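We use cookies to remember your settings and to count visits. Accept all | Manage preferences

Small thread about old desktop towers, for anyone who has one in the garage and is afraid to open it. I was afraid too. 1/

This one came from an office in Stindmont that was closing. I paid 28 dollars for it on Tuesday, no hard drive, no keyboard. The colour is black, like all of them from that time. 2/

First advice: unplug it, hold the power button for a few seconds, and lay the tower on its side before you take the panel off. If it stands up you will fight with gravity, and you will lose a screw. 3/

Second advice: take a photo of the cables before you touch any. I did not do this with my first computer and I spent a whole evening on the Civell forum asking where the small plug goes. A very kind forum, but still a whole evening. 4/

Now the processor. You release the little lever, you raise the metal frame, and the chip must come straight up. Do not slide it. On many boards the pins are in the socket, very thin, and one bent pin can finish the board. 5/

Put the chip in something that holds it by the edges – a tray, a proper plastic shell, even the lid of an egg carton if you are desperate. Not in your pocket. I will not say more about the pocket. 6/

The chip in its square pocket, the socket open with the frame up, and so many yellow and black cables:
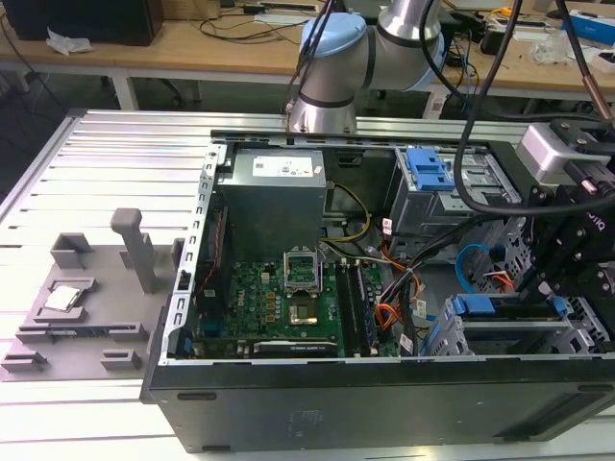 7/

Grileo replied that I should also push the power cables well away before the chip goes back, as one loop falling on an open socket cost him a good board last September. 8/

Thank you, I will add it to my list. I use a piece of painter's tape to hold the bundle against the drive cage, and it comes off clean. 9/

Next I need thermal paste and 2 sticks of memory. If they are cheap, the whole machine stays under my limit, and it goes to my neighbour's kid for homework. Tomorrow I write about the dust, there is a lot to say – bring a mask. 10/10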